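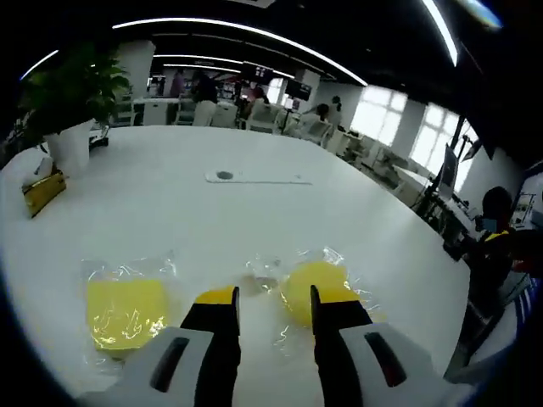 Byung-chul Myung still has his first mobile phone, and when I ring him at his flat in Vumthorpe he goes off to find it before we have properly said hello. "It's in the drawer with the takeaway menus," he calls from somewhere down the hall. "I've got the charger too, but I wouldn't trust it."

He runs a small website called Zundeo, where people send in their memories of being a teenager at the turn of the century, and he has read every one of the 1055 that have come in so far. Some are a single line about glitter hair gel. Others go on for pages, and he likes those best (he is a talker himself, as he cheerfully admits).

"What people remember is the waiting," he tells me. "Waiting for your sister to get off the phone so you could go on the internet. Waiting for one song to come on the radio so you could tape it, and then the presenter talks all over the ending! I had a whole cassette like that. I still expect his voice when I hear those songs now."

He was at school then, and spent his Saturday job money on blank CDs and a pair of trousers so wide that they soaked up rain to the knee. His mother gave them 2 washes before she refused to have them in the machine. "She was right," he says. "They weighed more than I did."

I ask which memory turns up most often, expecting ringtones or virtual pets, and he has to think. Away messages, he decides, those little lines of song lyrics you left up for one particular person to notice. "And did they notice?" I ask. He laughs for quite a long time. "Mine didn't. She told me years later she'd thought I was just very keen on the band."

By now the kettle is on at his end, and he has found the phone. There are 2 text messages left on it, he thinks, both from his dad, both asking what time he'd be home.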